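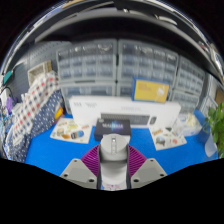
Re: [kuvden-list] Does the wrist view need undistorting first?

Darnell Nguyen-Tran wrote:
> We still unwarp every fisheye view before training at Breluncombe.
> It costs us the outer part of the view and I'm not sure it buys
> anything. Has anyone tried leaving it alone?

Hi Darnell, hi all,

Yes! We tried exactly this in November and I've been itching to write it up. We trained two policies on the same hand-held demos, one on unwarped views and one on the raw circle, black surround and all. Same network, same grasp labels, three seeds each. The raw one came out ahead on all three, and the gap was widest on cluttered desks like the one at the top, with the keyboard box standing at the back and printed sheets on both sides of the blue table.

My guess is that the edges matter more than we thought. With the fingers open you can still see the drawers, the plant and the cloth on the left, and the policy seems to use all that to work out how the tool has moved — much as Tsang suggested in the Prondau thread.

Two cautions. We only tested one lens, and we kept the fins in view throughout. I tried masking them out once and closing got noticeably sloppier, so I'd love to know if you see the same.

Happy to share the training config. Could you run it on your drawer task?

Cheers,
M.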